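Gaturance publica "Ellik", primer adelanto de su segundo álbum, y anuncia gira para noviembre

31 de julio de 2023

El grupo Gaturance vuelve con música nueva después de dos años de silencio. El sencillo se llama "Ellik" y está disponible desde hoy en todas las plataformas digitales. Es la primera canción que el cuarteto publica con el sello Plaltley, con el cual firmó en la primavera pasada, y también es el primer adelanto de su segundo álbum, que saldrá en noviembre.

"Ellik" dura tres minutos y 52 segundos y fue escrita por la cantante Hashini Sivakumar junto con el guitarrista Nithin Bangera. La canción empieza solamente con voz y bajo, y la batería de Intan Chin entra en el segundo estribillo. Los seguidores que conocen el primer disco van a notar un sonido más lento y con más espacio. La letra está cantada en inglés, con un puente en tamil que Sivakumar conservó de la primera maqueta.

"Teníamos muchas ganas de enseñar esta canción, porque con ella empezó el disco", comenta Hashini Sivakumar. "La grabamos tres veces. Las dos primeras versiones eran más rápidas y a mí no me gustaban, yo no podía respirar entre las frases. En la tercera bajamos a 95 pulsaciones por minuto y todos estuvimos de acuerdo en el mismo día – esto no pasa mucho en nuestro grupo."

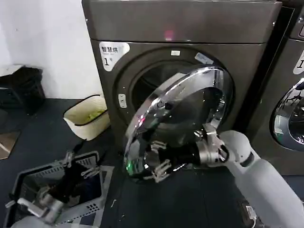 El álbum lleva por título "Panasiuk" y contiene diez canciones. La producción es de Meenakshi Palaniappan, quien ya mezcló el primer disco de la banda y esta vez participó desde las primeras maquetas. Las voces y las guitarras se grabaron en el estudio de Plaltley durante el invierno. Los arreglos de cuerda, que se escuchan en cuatro temas, son de la bajista Aishwarya Pinto.

"En el primer disco yo recibí las canciones cuando ya estaban terminadas", explica Palaniappan. "Ahora hemos podido discutir cada una. Quitamos bastantes guitarras, y Nithin fue muy paciente conmigo."

La edición física de "Panasiuk" se ofrecerá en CD y en vinilo. Habrá además una tirada limitada de 302 copias en vinilo de color crema, numeradas a mano y firmadas por los cuatro miembros, con un cuaderno de letras y dos canciones en versión acústica. La reserva de esta edición se abre en la tienda del sello en las próximas semanas, y los miembros del club de seguidores recibirán por correo electrónico un código para comprar antes que el público general. Se permite una copia por persona.

Gaturance presentará el álbum en una gira de salas pequeñas que empieza en el mismo mes de noviembre. Las ciudades y los horarios se comunicarán próximamente en los canales oficiales de la banda. En los conciertos se tocará el disco nuevo completo – en el orden del álbum – y después una selección de canciones anteriores.

El videoclip de "Ellik" se estrenará más adelante. El segundo adelanto, todavía sin título anunciado, está previsto antes del lanzamiento del disco.

Para solicitudes de entrevistas, acreditaciones y material de prensa, los medios pueden dirigirse al departamento de comunicación de Plaltley.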